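Let the Small Books Be Small

I finished the new edition of Plevska's short novel Merka in March, in two evenings. The novel has 53 pages. The introduction and the notes together are longer, and I want to argue against this habit.

I understand why publishers do it. A thin book looks poor beside a thick one, and a reader who pays the full price wants to feel some weight in the hand. Mudassar Naqvi, who wrote the introduction, is a serious critic and I learned from him. But he tells us the death of the sister on his second page, and after this the most quiet chapter in the book has no power.
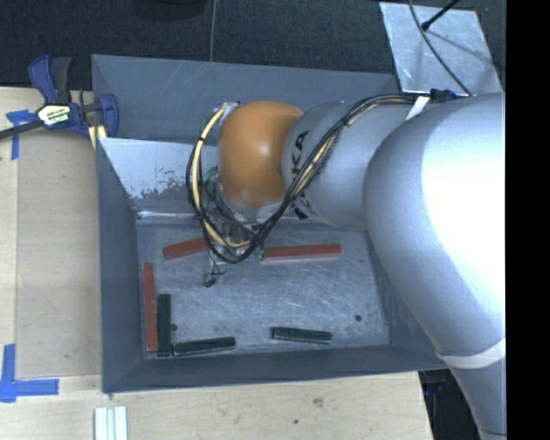

Short novels depend on what the author leaves out. Plevska gives us only five scenes in the ferry town of Gradum, and between them whole years are missing. I think of them like the blocks in that open metal bin, three red and three dark green, with bare space permitted around the group. If you fill every gap with a footnote, the reader has no more work to do, and the work was the pleasure.

My neighbour says that students need the help. Maybe so, but put it at the back, where the old Memon paperbacks had it. I read 300 pages of a family saga last winter and I remember the colour of the cover. From Merka I can still repeat the sentence about the salt on the window, and I did not need a note to tell me what salt means in that region.

I would gladly pay the same money for the thin book.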